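The Man Who Argues With a Sweatshirt

Bram Michiels writes planning software for cloth, and he would like it known that he did not set out to. He joined Osasine to work on timing problems. "I like clocks," he says. "A clock is either right or it's wrong. Then someone asked me to look at a folding bug, and that was four years of my life."

Osasine is a small company with a large coffee machine. Its main product is Kemum, a planner that looks at a heap of fabric, picks two places to pinch, and tells the gripper how to get there. Michiels owns most of the code and, by his account, all of the blame.

I went to see him on a Friday in September. He had a terminal window open and a muffin he never got to. The talk was mostly about hoodies.

"A T-shirt is a polite object," he says. "A hoodie is a T-shirt with a bag attached and two strings that want to ruin your afternoon. From above, the hood can look like a sleeve. A sleeve can look like nothing at all. The planner has to commit to something, so it commits, and then I get an email."
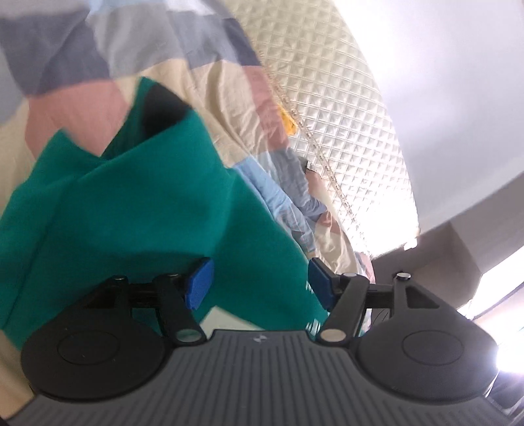 What the planner knows

The first version of Kemum tried to build a full model of the garment before it moved. It was beautiful, Michiels says, in the way a cathedral is beautiful when you need a bus stop. A single plan took 96 seconds. He still has the code in a folder called "pride."

The current one is lazier. It hunts for ridges and edges, scores them, throws away anything that the fingers would have to pass through the mattress to reach, and takes the best of what's left. A plan now comes back in 2 seconds. If the grasp feels wrong, it drops everything and looks again.

"People want to hear that it understands clothing," he says. "It has opinions about lumps."

The opinions used to be worse. For most of one spring, the scoring step had a strong attachment to bedding. Show it a shirt on a patterned sheet and it would choose the sheet, with great confidence, because a printed block has such lovely straight edges. Michiels fixed this by making the perception module, Dufour, hand over a depth map along with the color, and by refusing to believe in any edge that showed up in only one of them. The change was 12 lines long. Finding out which 12 took him until the summer.

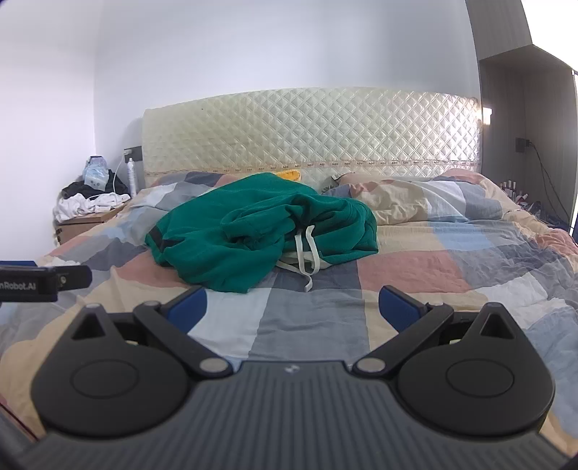

Does the planner need to know what kind of garment it's looking at?

For the pinch, it can manage with ridges and depth. The garment type matters later, when Kemum has to decide which way to fold, and by then it has usually had several looks at the thing from different sides.

Michiels is less relaxed about the tooling. Every run gets written to a log, and the logs are read by a viewer called Wodus, which he wrote over a long weekend and has regretted in installments ever since. It replays the gripper's view next to the planner's scores, so you can watch it talk itself into a bad idea. There are 59 settings. He uses the one that makes the text bigger.

"I'm told there's a manual," he says. "I'm told I wrote it."

Still, he opens Wodus before anything else in the morning, and he won't take a bug report that comes without a replay. Most of what looks like a planning failure is a timing failure, he says, a little wistfully. The camera sees the cloth, the planner thinks, and the fingers arrive at a place that was correct a moment ago. 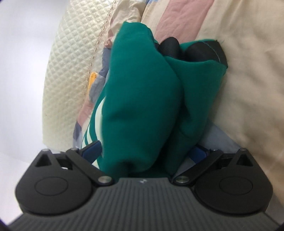 So he has ended up back with the clocks after all. The piece he's working on now stamps each camera view and each finger position against the same time source, and lets the controller nudge the pinch on the way in if the fabric has shifted. It is dull work and he is plainly happy doing it. He drew me a diagram of two arrows that ought to meet, then a second one in which they did not, and labeled the gap with a word we can't print.

I asked whether he folds his own laundry.

"I have a chair," he says, and goes back to the terminal.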